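Comparing Two Finger Sets and Two Controllers on the Twin-Arm Bench

Posted by Nazareno Fabbri, 8 July 2025

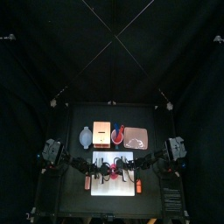
The purpose of this post is to record the results of the comparison that I began in January and have now brought to a close. It concerns two sets of gripper fingers, supplied by Horkus and Clerkley, and two controllers, one from Brenico and one built on the open design published by Đặng. Readers who follow this blog will recall that an earlier post dealt with the arms themselves. I do not intend to repeat that material, except where it affects the results.

The bench has two arms facing each other from opposite sides of a black table. Most of the work takes place on a white tray between them. I chose small household items for the trials, among them a pink cup with utensils, a light blue bowl and a pink square container. I have found that such items reveal faults in a gripper much sooner than machined test blocks do. A block has flat sides and forgives a poor approach. The rim of a bowl does not.

In total, 3,365 grasp attempts were logged. Of these, 359 were set aside before any analysis. Most of the excluded attempts came from one period in which the left arm had been restarted without being homed, and the positions it reported could not be trusted. I considered correcting them after the fact and decided against it.

Finger sets

The Horkus fingers are the stiffer of the two. They close squarely, and the two tips meet along their full width. For small parts lying flat on the tray this was a clear advantage, and the approach height could be set once and left alone. Their weakness is at the rim of a thin vessel. The tips are thick, and when a cup or bowl was approached from above the inner finger tended to push the object sideways before the outer finger made contact.

The Clerkley fingers are narrower and bend slightly under load. They were better on rims and on utensil handles, where a small error in angle was absorbed by the finger instead of being passed on to the object. They were less satisfactory when picking up anything thin from the tray. Under full closing force the tips spread apart at the ends, and a part held only by its edge could rotate out of the grasp.

Changing from one set to the other required 23 minutes for both arms, including the check of the closing position. I had hoped for less. The Clerkley screws are very short and are easily dropped under the table, and I would advise keeping spares.

Controllers

The Brenico controller was used first. It is well documented, and its default limits are cautious. Each arm is treated as a separate device, however, and any coordination between the two must be written by the user. In practice this meant that when both grippers were sent toward the same part, one arm had to wait at a safe distance until the other reported that it had stopped. The method is dependable and slow.

The controller based on the Đặng design handles both arms in one loop. Handing an object from one gripper to the other was noticeably smoother, and the waiting position was no longer needed. Against this must be set the time required to prepare it. The configuration file is long, several of the settings are named in ways that suggest something other than what they do, and the force limit is switched off unless the user turns it on. I regard that last point as a serious defect. Anyone considering this controller should correct it before the arms are powered.

Cables

A word is necessary on cable routing, as it had more influence on the results than I expected. Both arms carry loose cables along the links. When the two grippers work close together at the center of the tray, the cables cross, and a loop from one side can catch on the other when the arms withdraw. This occurred with both controllers. It was more frequent with the Đặng design, for the simple reason that the arms spent more time near each other.

I tried shortening the loops with ties at the second joint. This reduced the catching but also limited rotation at the wrist, and several grasps on the cup became impossible. The ties were removed, and I added a rule to the software instead: the arm that arrived last leaves first. A proper cable guide would be preferable — I have not found one that fits these links.

Camera position

All trials were recorded from a single fixed viewpoint. It was adequate for judging whether an object had been lifted. It was less useful for judging finger contact, because the gripper and its cables often hid the part at the moment of closing. The white tray also reflects a good deal of light, and exposure had to be reduced so that pale objects could be separated from it. A matte tray is the obvious remedy and has been ordered.

Present arrangement

For the time being I have fitted the Clerkley fingers to both arms and retained the Đặng controller, with the force limit enabled. A mixed arrangement, with Horkus fingers on the left arm only, is to be tried next. The log from the January trials onward now occupies almost 4,000 lines, and I will supply it to readers who write to me at the usual address. Please state which controller you are using, as the column order differs between the two.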